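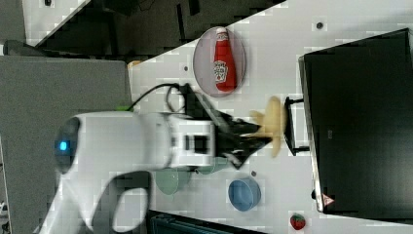
Cell notes: gripper service and re-zeroing on the tabletop arm

The tabletop cell at Brustley went back into use this month after its first full gripper service. It is the cell that runs the kitchen tasks: play food, plates, bowls, a bottle, and the black box at the right-hand end of the table. The work took most of a morning. The procedure below replaces the one in the Rurncombe handbook, which was written for the older wrist and has the steps in a different order.

Why it was due

The service interval on the two-finger gripper is 2,000 logged grasps. The counter stood at 1,662 when operators began to report that soft items were slipping during the lift. Hard items were not affected. The log showed the fingers stopping short of their commanded position on closing, by a small amount that grew over the shift. We took the gripper out of service early and did not wait for the interval.

Two faults were found. The finger screws on one side had backed off slightly, which let the finger rock under load. The zero position had also drifted, so that a full close command left a gap at the tips. Either fault alone would probably have gone unnoticed for some time on rigid objects.

Procedure

1. Move the arm to the service pose with the gripper over the middle of the table. Open the fingers fully, then cut power to the gripper. Arm power stays on, with the brakes engaged, until the cable has been released.

2. Release the cable at the wrist end first. Do not pull it back along the arm with the connector still seated. The connector is keyed and needs no force in either direction.

3. Remove the finger screws one side at a time. Clean off the old thread compound, inspect the finger root for cracks, and wipe the slides with a dry cloth. Solvent should be kept off the finger pads.

4. Refit with fresh medium-strength compound and tighten to the value on the Kiiskinen service sheet. Leave the gripper unpowered for 40 minutes while the compound takes up.

5. Reconnect the cable and check the slack. The loop above the wrist has to be long enough for the last joint to reach both ends of its travel without going tight, and short enough that it cannot catch on anything standing on the table. Run the last joint through its full range at low speed and watch the loop throughout.

6. Power the gripper and run the homing routine with nothing between the fingers. Store the new zero. Repeat the routine twice and compare the stored values. If they differ by more than the tolerance on the sheet, go back to step 3.

Checking against the table

After any work on the wrist, the tool offset must be measured again. The grid on the tabletop is used as the reference. Jog to four grid corners as far apart as the arm can comfortably reach, touch off with the calibration pin, and enter the readings. Clear the table before starting. On the first attempt we left the dishes where they were and had to skip one corner, and the fit came out poor enough that the whole set was repeated.

The black box is the nearest hard obstacle on that side and has its own keep-out volume in the planner. Confirm that the volume still matches the box before running at normal speed. At Brustley it had been nudged toward the arm at some point – the error was smaller than a finger width, but it used up most of the margin.

Grip force

Grip force for soft items is now a separate setting. It was previously shared with the rigid set, and had been raised over time to make up for the slipping. With the fingers tight and the zero restored, it could be brought back down to the original figure. Please do not raise it again to cure a slip. Check the zero first, then the screws.

Results

The acceptance run was 166 picks across the mixed set, with no drops and two regrasps, both on soft items presented at an angle. Closing position held steady from the first pick to the last. The grasp counter has been reset and the earlier total entered in the cell log.

Still open

The Mevedum cell has the same wrist and is at a similar count. It is booked for the same service in October. A spare cable is on order for each site, and the old handbook page will be withdrawn once Mevedum is finished. Until then, use the steps given in this item for both cells.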